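Up at half past five, before the heater came on. January and still dark when I got to the tram. I had the porridge from yesterday in a jar and ate it standing up.

## Morning

Alper had already unlocked the demo floor. He wants the Kolotard set finished before the others fly out, so it was straight into it. We are still teaching the table tasks by hand, holding the gripper and doing the job ourselves with it, and the arm at Kotmont gets the recordings later. I like this better than last year's remote rig, where you drove the arm from a chair with two levers and everything lagged.

We did the warm-up takes first. Close the jaws, open them, close them, turn the wrist, put it down. Then pick and place with the small things. Kadir keeps telling me I move too fast. He says the arm can't copy a flick of the wrist and that I should move like I'm carrying soup. I tried the soup and it went better for a while, then my forearm started to ache and I was flicking again by ten o'clock.

Count at the morning break was 129 takes. Kadir went through them on his laptop and threw out 17. Most of those were mine. In some of them I'd let go before the thing was properly down, and in a few I had started moving before the beep. One was his, where he sneezed. He threw that one out without saying anything and I didn't either.

Gunārs rang from Mirnari about the file names. He wants the date put back in front. We took it out in the fall because he asked us to. I wrote it down and said I'd pass it on to Alper, and Alper said a word I won't put here.

## Lunch

Lentil soup and half a bun at Sarıgül. Ertuğrul paid, so I owe him for two lunches now. He was talking about his sister's house and the trouble with the furnace. Muammer joined us late and only had tea. He asked if I would stay on past the spring and I said I hadn't decided. I haven't.

Walked back the long way along the water. Cold, but no wind. Bought stamps.

## Afternoon

Slower than the morning. The total stood at 1081 good takes when we sat down again, counting everything from the first week. Alper had that number on a sticky note and kept crossing it out and writing the new one underneath.

My hand cramps at the base of the thumb. I tried holding the gripper lower down and that helped, but then the tip sits at a different angle and Kadir didn't want the two ways mixed in one set. Fair enough. I went back to the old grip and took more breaks — he didn't mind that.

The part I find hard is doing a thing the same way and also not the same way. They want the start position changed each time, a bit left, a bit turned, but the movement itself kept calm and plain. If I think about it I get stiff. If I don't think about it I drift off and do the same start spot over and over. Ertuğrul is good at it. He hums.

We also had four takes where the recording stopped early. Muammer thinks it's the cable and Alper thinks it's the card. They changed both, so now we won't know which it was.

Saved a few views from the gripper camera to keep with these pages:
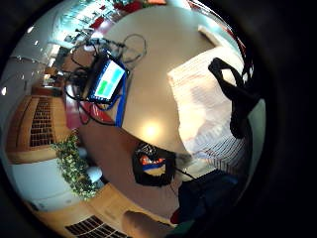
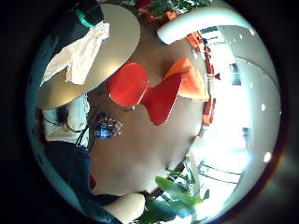
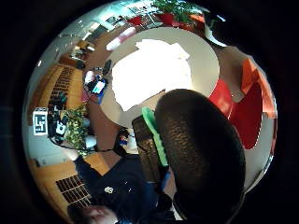 ## Evening

Home by seven. Made eggs. The neighbour had left my parcel on the stairs, and it was the wrong colour of wool, grey when I'd ordered the dark green. I may keep it anyway, it's soft and the return form is a nuisance.

Rubbed some of Mum's ointment into the thumb. It smells of camphor and now so does this page.

Wrote to Gunārs about the file names so it is in writing. Asked him as well whether the arm has been run on any of our first-week takes yet. Nobody here has heard. I'd like to know before we do another stretch of the same thing, and if it needs the movements slower I would sooner be told now.

For tomorrow: gloves, the stamps, lunch money for Ertuğrul. Ask Kadir if I can do the morning takes and Ertuğrul the late ones, while my hand settles down. Ring the dentist before nine.

Bed at ten.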